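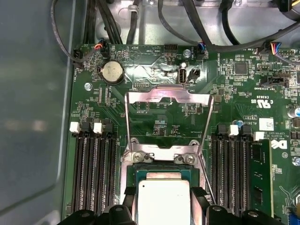

**Dradcombe drivers question the numbers behind the Tuladero dispatch app**

DRADCOMBE, August – The Dradcombe Cab Owners' Group is asking the city to hold off on Tuladero, the ride dispatch system due to replace radio booking at the Tunstall Street rank.

Truklow, the firm selling Tuladero, says its trial cut waiting times by six minutes. The trial covered 1,354 trips and 13 cabs, all of them working downtown in daylight. The group has more than 400 member cabs, and many of them work nights and the outer roads, where phone signal comes and goes.

"Faster" is a fine word on a sales sheet. We would like to see the trip logs. Truklow has offered a summary – two pages, mostly charts – and says the rest is private.

The group wants three things before any contract is signed:

- The full trial data, with canceled trips left in.
- A night trial that includes the airport road.
- A written price for the second year, including repairs to the dispatch server.
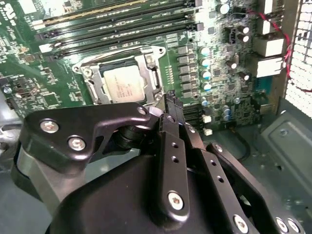

## What happens next

The city's transit office will take written comments through the end of August. Radio booking stays open until then, and riders can still call the rank as usual.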